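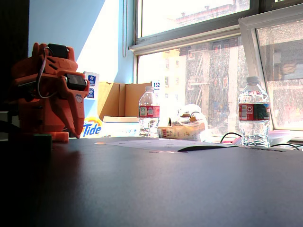 3.2 창가 벽면의 직사광 분포와 휘도 평가

블라인드가 설치된 실의 주광 환경은 대개 작업면 조도로 평가되어 왔으나, 재실자의 시야에서 넓은 면적을 차지하는 것은 창에 인접한 수직면이다. Ouellet은 선행 보고에서 측벽의 휘도 불균일이 블라인드 조작 빈도와 관련된다고 보았으며, 본 절은 이 가정을 측벽 휘도 자료로 검토한다.

그림 2. 창 인접 측벽에 형성된 사선형 직사광 띠. 벽면은 옅은 청색이며, 창틀 부근에 블라인드 조작 끈이 수직으로 늘어져 있다.

그림 2와 같은 사선형 띠는 태양 고도와 창틀의 기하 조건에 따라 위치와 기울기가 달라진다. 띠의 내부와 외부를 하나의 평균값으로 처리하면 휘도 대비가 과소평가되므로, 본 연구에서는 벽면을 직사 영역과 확산 영역으로 구분하고 각 영역의 중앙값을 산출하였다. 두 영역의 경계에 걸친 측점은 어느 쪽에도 포함하지 않았다.

측정은 4월 29일에 시작하여 9월에 종료하였다. 대상은 Karkamex 사옥의 남향실 4개소이며, 이 중 2개소에는 Enier 수평 블라인드를, 나머지에는 Campbell 롤 블라인드를 설치하였다. 실별 벽면 도장은 동일한 옅은 색상으로 통일하였고, 반사율은 측정 개시 전과 종료 후에 각각 확인하였다. 수집된 휘도 분포 108건 중 운량 변화가 커서 노출 단계 간 휘도가 일치하지 않은 자료를 제외하고 83건을 분석에 사용하였다.

영역 간 대비는 직사 영역 중앙값을 확산 영역 중앙값으로 나눈 값으로 정의하였다. 수평 블라인드 설치실에서는 슬랫 각도가 작을수록 대비의 분산이 증가하였고, 롤 블라인드 설치실에서는 하단부 개방 높이의 영향이 우세하였다. 한편 대비와 조작 빈도의 상관은 오전 자료에서만 유의하였다. 오후에는 직사광이 측벽을 벗어나 바닥면으로 이동하는 시간이 길어 직사 영역의 면적 자체가 작았다.

Cukov 지수는 띠의 면적비를 가중치로 포함하므로 위의 단순 대비보다 시간대별 편차가 작게 나타났다. 다만 이 지수는 관찰자 위치를 실 중앙으로 고정하고 있어, 창가 좌석에 그대로 적용하기는 어렵다. 좌석 위치에 따른 보정식은 3.3절에서 다룬다.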